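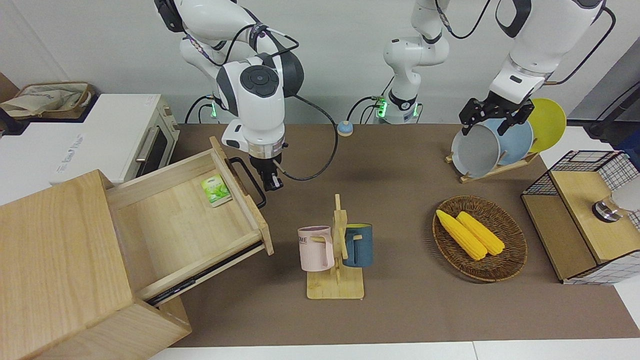 4. What the storage audits measure

4.1 The claim under review

The claim that tidy storage saves a household time rests on less than its repetition suggests. It appears in three bodies of work, which are usually cited together: the Sutherland audits, the Cadar time diaries, and the follow-up survey run with the Nandeo checklist. All three are said to show that households with a fixed place for each everyday item spend less of the day searching. Read separately, they do not show the same thing, and two of them do not measure searching at all.

The Sutherland audits scored storage. A trained auditor walked through the kitchen and one other room, listed the items on open surfaces, and assigned each to one of 11 categories. A home scored well when items of one category were found close together. Searching entered only through a single question at the end of the visit, asked of whichever adult was home: "How often do you have trouble finding things?" The answer options ran from "never" to "daily." The link reported between the storage score and this question is real enough in the published tables, but the person answering had just followed an auditor through the house watching each misplaced object get written down. It would be strange if that had no effect on the answer.

The Cadar diaries did measure time, or tried to. Adults in 59 households kept a paper diary for two weeks and were asked to note any search lasting longer than a minute. Compliance fell off sharply after the first few days, and the authors filled the gaps by carrying forward each person's own average. A diary that stops on day four therefore produces ten further days of data that look exactly like the first four. The households most likely to stop were those with young children. I don't think the main finding can survive this, and the authors' own sensitivity check, placed in an appendix, comes close to saying so: once the filled-in days are dropped, the difference between tidy and untidy homes shrinks to a size the sample could not reliably detect.

4.2 Agreement between coders

Supporters of the audits usually answer that the storage score, whatever one thinks of the search question, is at least solid. The stated agreement between coders is 76 percent. That figure has been quoted as evidence of quality in several later papers. It is simple percent agreement, with no correction for chance, and it is pooled across all categories. Two of those categories, "food, packaged" and "dishes and utensils," take in most of what an auditor sees in a kitchen. Coders who agreed only on boxes of cereal and dinner plates, and guessed at everything else, could reach a respectable total.
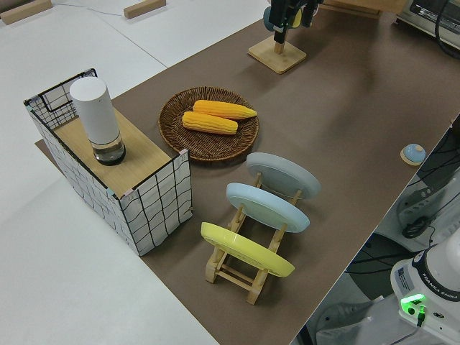 Pooled agreement also hides the items on which the storage score most depends. Nobody disputes where a dinner plate goes in a coding scheme. The trouble comes with things that have more than one plausible use, or whose use can't be told by looking. The codebook, in the revision posted on Jun 22, 2022, tells coders to assign each item "by its evident function" and to leave it where it stands. That instruction assumes the function is evident. The white cylinder with the rounded lid in Figure 2, standing upright on a wooden board, could be entered as a smart speaker under "electronics" or as a salt grinder under "dishes and utensils," and a coder who may not pick it up has little to go on. The choice matters. A salt grinder in a kitchen counts in the home's favor and a speaker counts against it, so one small object can move the room's score in either direction. The round woven tray nearby raises a different problem: the codebook has separate entries for "serving" and "storage, open," and gives no rule for a tray with nothing else to settle the matter.

One could reply that such cases are rare and cancel out. They may be rare. Whether they cancel is an empirical question, and the published tables do not let a reader answer it, as disagreements were settled by discussion before the data were entered and the original codes were not kept. It is also easy to think of reasons they would not cancel. Homes with more open shelving display more objects of every kind and so more hard cases. If coders lean toward the reading that fits the room they are standing in, a home that already looks orderly will get the benefit of the doubt more often than one that does not. The storage score would then partly measure the coder's first impression, which is the thing it was designed to replace.

4.3 The follow-up survey

The Nandeo checklist was meant to repair these faults by asking residents to code their own homes. A resident presumably knows what is a speaker and what is a salt grinder. The gain in accuracy comes at a price, though. Respondents now supply both the storage score and the search score, on the same form and in the same sitting. People who think of themselves as organized will tend to say so twice. The correlation rose, and this was presented as a sign that the new instrument was more precise. A rise is also just what shared method would produce, and nothing in the design separates the two explanations.

The Uron sample deserves separate mention because it is the only one with a before and an after. Participants completed the checklist in March, received a set of bins and labels, and completed it again 9 weeks later. Reported searching went down. There was no comparison group. The participants had signed up through a notice offering free help with household clutter, and people tend to answer such notices when matters are at their worst. Some return toward the ordinary would be expected with or without the bins. The report acknowledges this in one sentence and then recommends the bins. 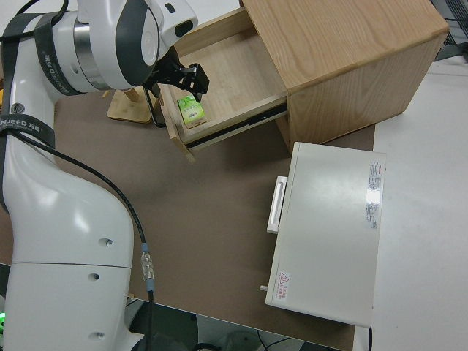
Aksel Eyvindsson

4.4 What would change the assessment

None of this shows that storage makes no difference to searching. I would be surprised if it made none. My objection is to the size of the claim and to the confidence with which it is passed from one introduction to the next. A modest body of work could settle a good deal of it. Coders should enter their first codes independently, and those codes should be kept and published by category. Chance-corrected agreement should be given for each category, with the small ones reported even when the result is embarrassing. Where coders cannot tell what an object is, the form should let them say so; the present one has no such option, and an uncertain coder must record a guess that looks the same as a sure answer.

Searching should be timed by someone who has not seen the storage score. The simplest design would ask a resident to fetch a short list of named items while a second visitor, kept out of the audit, holds the watch. This has its own weaknesses, chiefly that a requested search is unlike a hurried one before work, but the weaknesses are at least different from those of a diary. It would also be worth asking who put the items away. A shelf that makes sense to the person who filled it may be opaque to everyone else in the house, and both the audits and the diaries treat the household as if it had one memory.

Until something of this kind is done, the estimates in Section 3 should be read as upper limits. I have left them in the main table because readers will look for them there. The diary estimate is given twice, with and without the filled-in days, and I rely on the second in what follows.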